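From: Gillespie Yule
To: Plaltdale Allotments list
Subject: Re: Re: The shared shed, again
June 2026

Agnes Drummond wrote:
> Could someone please explain the new watering rota to me in plain
> words? Evander and I have read it twice and we come away with
> different answers. He thinks we are on the early turn every sixth
> day. I think we are on the late turn and should have been there
> already. Also, is the shed code the same as before, and whose are
> the onions hanging from the back rafter? They are dripping
> something.
>
> Agnes (plot 30)

Agnes,

You are both right, which I realize is no help in a marriage. The rota I sent out had two columns that swapped places somewhere between my kitchen and your inbox. Trygve Løken spotted it first and wrote me a very polite message, four paragraphs long, in which the word "wrong" does not appear.

The corrected version, in words, so that no column can get at it:

Plots on the creek side water early, before nine. Plots on the road side water after six in the evening. If your plot number is even and you are on the road side, you also look after the bean row by the gate, as agreed last October by the handful of people who stayed to the end of the meeting. You are on the road side, Agnes. You have the beans. I'm sorry about the beans.

The shed code has not changed. I won't write it here, as this list has an archive and the archive is open to anyone with a search engine and an interest in secondhand rakes.

The onions are Kirstin McIver's. She says they are shallots and that shallots do not drip. I leave it to the two of you.

A few other things while I have everybody's attention, or at least their spam folder.

The water bill came to 102 dollars for the quarter. Last year at this time we were well under that, and I would point at the dry spring if I had not also found the hose at Skinner's old plot running into the path. Please turn the tap off at the wall. The trigger on the nozzle is more of a suggestion.

Compost. The left bay is closed and cooking. The middle bay is open. The right bay is for woody stuff, and by woody stuff I mean twigs. A dining chair is woody, I grant you, but it is still sitting there and it still has its cushion.

Slugs. Trygve has a method involving a flashlight and a bucket and going out late. Kirstin has a method involving beer. I have tried the beer method several times at home and can't report any effect on the slugs.

Seed swap. I have far too many Huda squash seedlings, all doing better than anything I planted on purpose. They are on the bench outside the shed. Take two. Take two for a friend. If you leave with none I will notice and I will come to your plot. I am also after a few strawberry runners if anyone is thinning theirs, any variety, I am not proud.

The Emura seed order closes when I get around to sending it, so reply to me and not to the whole list if you want anything added. Last time the whole list learned a great deal about Evander's feelings on kale.

Gillespie

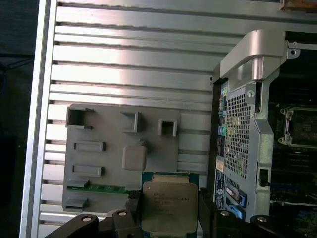
Still open from last time

– Gate hinge: squeaks, holds, leave it alone.
– Path by the creek: Trygve has gravel coming and would like help with a wheelbarrow.
– Lost property: one green glove, left hand. It is on the nail inside the shed door.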